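演讲备注：机器能否承担家务与车间杂活
（讲者用稿，随幻灯片使用。方括号内为提示，不必读出。）

[开场，幻灯片1]

各位同事，各位来宾，下午好。

感谢会务组安排这一时段。我所在的单位是Prurnadora应用评估部，日常工作是替客户判断一件事：某项手工作业，眼下交给机器去做，是否合适。今天的题目由此而来，范围限定在两类作业，一类是家庭中的收纳、清洗、擦拭、备餐，另一类是小型车间里的取放、挂件、装配、清理。大型汽车产线、仓储分拣中心不在今天讨论之列，那些场合的条件与经济账另有一套算法。

先说结论，以便诸位带着结论听后面的内容。在我们纳入评估的作业中，能够由机器在无人值守的条件下连续完成一个班次的，仍属少数。能够在有人看护、工件位置大致固定的条件下完成的，数量已经可观。两者之间的距离，是今天要讲的主要内容。

[停顿。请后排听众确认音量。]

[幻灯片2：评估范围]

本轮评估共收录37项作业。其中家庭类与车间类混合编号，不作区分，原因是许多动作在两类场合中是相通的。把杯子挂到架子上，与把零件挂到喷涂架上，对手的要求十分接近。把毛巾对折，与把防尘布对折，也十分接近。

作业的选取由三家单位共同商定。Catus提供家庭场景的需求清单，Valtonen提供车间场景的需求清单，我方负责合并、去重和编写作业说明书。清单初稿在July完成，此后有两次修订，修订的内容主要是把含义模糊的条目写清楚。例如初稿中有一条“整理台面”，评审时各方对“整理完毕”的理解相差很远，最后拆成了若干条有明确终止状态的作业。

这里请各位留意一点。家务难以自动化，有相当一部分困难出在作业本身没有写清楚。一位家庭成员说“把厨房收拾一下”，另一位成员听得懂，依靠的是共同生活多年的默契。机器没有这份默契，评估人员也没有。凡是写不出终止状态的作业，我们一律退回，请提出方补写。

[幻灯片3：评分办法]

评分采用四级。

第一级，机器不能完成，或者完成一次所需的人工介入超过由人直接完成的工作量。

第二级，机器在工件摆放固定、光照固定、有人看护的条件下可以完成。

第三级，机器在工件位置有一定变化的条件下可以完成，看护人员可以同时看护多台。

第四级，机器可以无人值守连续工作一个班次，故障后能够自行恢复或者安全停机。

每项作业由两名评估员独立打分，分差超过一级的，提交复核。复核由Gitau Wanyama主持，他在Valtonen负责工艺，对车间作业的细节比我方熟悉得多。复核意见附在报告正文之后，会后可以索取。

[如有听众问及“为何不用百分制”，答复：百分制给人以精确的印象，而现有试验次数支持不了这样的精度。]

[幻灯片4：总体结果]

37项之中，评为第四级的有8项，评为第三级的有9项，其余为第二级和第一级。

第四级的8项全部是刚性工件、单一品种、接触力要求较低的作业。例如把同规格的料盒从输送带移到货架，把空托盘叠放到指定位置。这些作业在车间里早已有成熟方案，本轮评估只是予以确认。家庭类作业中没有一项进入第四级。

我理解在座有几位来自家电行业，对这一句可能感到失望。需要说明，没有进入第四级，并不等于没有使用价值。第三级的作业在有人的环境里完全可以部署，家庭恰恰是有人的环境。问题在于家庭用户是否愿意充当看护人员，以及愿意充当多久。关于这个问题，Catus的同事做过入户访谈，他们的意见是，用户可以容忍机器慢，可以容忍机器偶尔求助，难以容忍的是机器做错之后留下需要善后的局面。一只碗没有洗，用户自己洗即可。一只碗碎在地上，用户要停下手里的事情去清扫，此后很可能不再使用这台机器。

[幻灯片5：困难之一，接触]

下面讲三类具体困难。

第一类是接触。抓起一件物品，在今天已不算难事。难的是抓起之后让它与另一件物品发生关系，挂上、插入、套住、拧紧、卡到位。人在做这些动作时，眼睛往往只负责把手送到附近，余下的部分由手指完成。挂一只带柄的杯子，人会先让杯柄碰到挂钩，感觉到碰到了，再顺势滑进去。整个过程中没有哪一刻需要知道挂钩的精确坐标。

机器的惯常做法与此相反。它先求精确坐标，再按坐标运动。坐标稍有偏差，杯柄顶在挂钩端部，继续用力，要么杯子滑脱，要么架子被推倒。立式的架子尤其如此，底座小、重心高，稍受侧向力便会移动，架子一动，先前求得的坐标随之作废。

在评估中，凡涉及立式架、细杆、挂钩的作业，评分普遍比同等重量的平面取放作业低一级。评估员在意见栏里写得最多的一条，是“接触后未调整”。

[此处可放慢。听众中若有做控制的同行，通常会在此提问，可请其留到讨论环节。]

近年的改进方向，是让机器从人的示范中学习接触之后的处理。示范者手持与机器末端同类的夹持器完成作业，机器据此学习在什么样的感觉和画面之下应当如何移动。与编写规则相比，这一办法的优点是示范者不必说清楚自己为什么那样做。一位熟练工人未必能写出挂件的步骤，但请他挂一遍，步骤就在其中。

[幻灯片6：困难之二，变形]

第二类困难是变形。毛巾、塑料袋、线缆、面团，凡是拿起来形状就改变的东西，评分都偏低。叠毛巾一项，三家单位意见一致，定为第二级。条件是毛巾为指定尺寸，平铺在台面上，四角可见。若毛巾从洗衣篮中随意取出，则降为第一级。

线缆整理一项曾引起争论。Valtonen方面认为，车间里的线缆长度已知、接头已知，理应高于毛巾。我方评估员认为，线缆会互相缠绕，缠绕之后机器无法分辨哪一段属于哪一根。复核的结果是维持第二级，并在备注中写明“不含解缠”。

塑料袋是另一个例子。打开一只超市塑料袋，成人用手指搓开袋口即可，动作不假思索。评估中没有任何一套设备能够稳定地完成这一步。我们最后把开袋从装袋作业中剔除，改由人预先开好袋口，装袋作业的评分随之上升一级。这一处理在报告中有专门说明，请各位引用时不要省略。

[幻灯片7：困难之三，恢复]

第三类困难是恢复，即做错之后怎么办。

人在做家务时，错误极多，只是纠正得太快，自己没有察觉。盘子没有放进槽里，手腕一转就放进去了。抹布掉了，弯腰捡起来继续擦。这些动作不计入任何作业说明书，却占去了手上相当一部分工夫。

机器的恢复能力目前主要依赖两条途径。一条是预先列举可能的错误，为每一种错误编写对策。这一办法在车间里行之有效，在家庭里行不通，家庭里的错误列举不完。另一条是在示范数据中有意加入失败与纠正的过程，让机器见过做错之后的样子。我方倾向于后一条，并且建议委托方在采集示范时不要把失误的段落一律删去。一段从头到尾毫无差错的示范，固然好看，对学习恢复没有帮助。

[幻灯片8：挂架类作业专项]

应几家委托单位的要求，我们在主评估之外做了一个专项，题目是挂架与立柱类作业。选择这一类，是因为它在家庭和车间都很常见，工件便宜，架子便宜，场地要求低，各家都有条件重复我们的做法。

专项作业分为双手与单手两组。双手组允许一只手扶持架子，另一只手完成取放。单手组不允许扶持。对于底座较小的架子，两组之间的差别十分明显，这一点与人的经验一致。多数人在往轻巧的架子上挂东西时，会下意识地用另一只手扶一下。许多现成设备只有一条手臂，扶持这一动作便无从谈起，只能靠加重底座或者把架子固定在台面上来弥补。
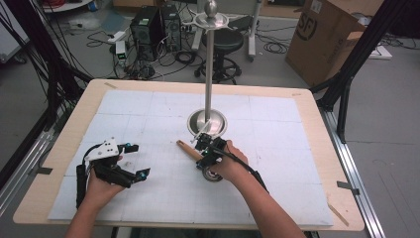 专项中还有一点值得说明，即工具的握持方式。带柄的物件，抓在柄的什么位置，决定了后续动作是否顺手。抓得靠前，转动灵活而力臂短。抓得靠后，力臂长而末端晃动。人会在拿起的瞬间作出选择，并在需要时于手中换握。两指夹持器没有换握的余地，抓取的那一刻就把后面的动作定下来了。因此我们要求示范者在开始抓取之前先想好最后的姿态，这一要求写入了示范规程第二节。

专项共进行69次有效试验，无效试验单独登记，不计入结果。判定有效与否的标准在试验之前已经书面确定，试验之后没有更改。试验次数不多，我们不从中推导成功率的细微差别，只用于支持分级。若有同行希望得到更细的结论，需要更多的试验，我方欢迎合作。

[幻灯片9：对委托单位的建议]

根据上述结果，向各位提出几点建议。

关于选题。请先从第三级作业入手。第四级作业已有供应商，不需要研究。第一级作业短期内投入产出不相称。第二级作业可以作为储备，择其中一两项长期跟踪。

关于环境。凡是能够通过改造环境解决的问题，请优先改造环境。架子加重，台面加一道挡边，杯子换成同一种柄形，费用都很低，见效都很快。有些同事认为改造环境是对机器能力的让步，我方不持这种看法。洗碗机进入家庭的时候，餐具和橱柜也都作了相应的改变，用户并没有因此拒绝洗碗机。

关于人员。看护人员需要培训。评估中有若干次停机，起因是看护人员过早介入，机器本可自行完成。也有若干次介入过晚。何时介入、介入后如何交还控制，应当有书面规定，并在上岗前演练。Woda正在编写一份看护人员手册，草稿已在合作单位之间传阅，其中关于交还控制的一章写得较为完整，建议先行采用。

关于验收。请在合同中写明作业的终止状态、允许的工件变化范围以及人工介入的计数办法。我们见过的争议，大多出自第三项。甲方把扶正一次架子算作介入，乙方不算，最后的数字自然对不上。

[幻灯片10：常见提问]

[以下供讨论环节参考，视时间选用。]

关于家用人形设备何时普及。我方不作时间预测。可以说的是，外形是否像人，与挂杯子、叠毛巾的评分没有明显关联，起作用的是末端的手感和失误后的处理。

关于安全。本轮评估中的设备均在限速、限力条件下运行。放开限制之后速度会提高，分级是否因此变化，尚未试验，不宜推断。

关于车间里的老师傅是否会被替代。Gitau Wanyama先生在复核会上谈过这一问题，他的意见是，Valtonen车间目前最缺的是愿意做挂件和清理的人，有经验的工人本来就希望从这些工序中脱身。这是一家企业的情况，其他单位应当自行调查。

关于数据归属。示范数据由示范者所在单位与采集单位共有，使用范围以协议为准。个别协议允许用于第三方训练，个别不允许，请在引用前查阅协议文本。

关于老年家庭。Catus正在单独开展一项调查，尚无可以公布的结果。已知的一点是，老年用户对机器求助的容忍度与年轻用户不同，他们更愿意等，也更担心机器挡住走道。

[幻灯片11：后续安排]

下一轮评估将沿用本轮的四级办法，作业清单开放增补。希望提交作业的单位，请在Tuesday之前把作业说明书发到会务组邮箱，说明书须包含起始状态、终止状态和允许使用的工装。没有终止状态的说明书仍按老规矩退回。

挂架专项的架子和工件清单随报告附录一并提供，尺寸、重量均已列出，各单位可自行采购同类物品。重复试验时请保留全部记录，包括无效试验。

[如时间允许，请Wanyama先生就车间挂件的工艺要求补充几句。话筒在讲台左侧。]

我的报告到此为止，下面请各位提问。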